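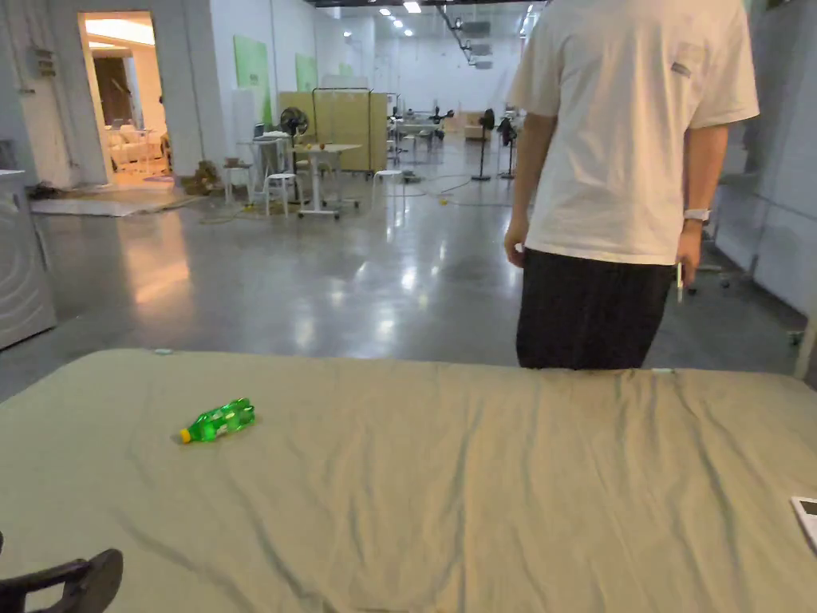

Pollstead, Apr 15, 2018

Dear all,

I come back to the question of the travel claims, which was left open after our last call. I have now read the policy wording of Callen twice, with a dictionary for the legal parts, and I think I understand why so many of our members received less than they expected.

The plan pays for physiotherapy at what it calls the "usual fee". This fee is not written anywhere in the booklet. If your clinic asks for more, the difference is yours to pay, and the first you hear of it is the statement that comes by post. In my own case the clinic sent a bill of 1,528 for the whole course of treatment, and 231 of this was left for me. I did ask before I started, and I was told on the telephone that the treatment was "covered". It was covered, but only up to the usual fee.

I have written to Callen and asked for three things: the list of usual fees, the date when the list was last changed, and the name of the person who decides on an appeal. They answered the third only. Appeals go to the claims review desk, and they must arrive in writing within two months of the statement. A telephone call does not stop the clock, so please do not rely on one. 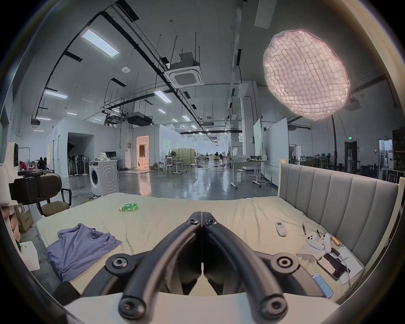 Bergþóra Juhl wrote:

> I had the same with the Namitz clinic in September. They told me
> at the front desk that they have a contract with Callen, so I
> signed. Later I learned that the contract is for the surgery
> department and physiotherapy is billed separately. Is it worth
> to appeal in such a case? My statement is much older than two
> months and I did not keep the envelope.

Thank you, Bergþóra. I think it is still worth a letter. The two months are for the ordinary appeal, but page 2 of the booklet also speaks of a "late request", if the member was given wrong information by a clinic. You will need something from the clinic on paper - even a short e-mail from the billing office would help. Ask them to state clearly which department has the contract and from which date.
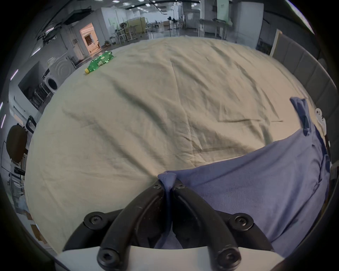 The envelope is not important, as far as I can see. The booklet counts from the date printed at the top of the statement, so it is this page you should copy and send with the letter. Please keep the original at home.

If others on the list have a statement with the code for "above usual fee", I would be glad to have a copy with your name and member number covered. With enough of them we could work out the fees ourselves, at least for the common treatments, and put the table where every member can find it.

With kind regards,
J.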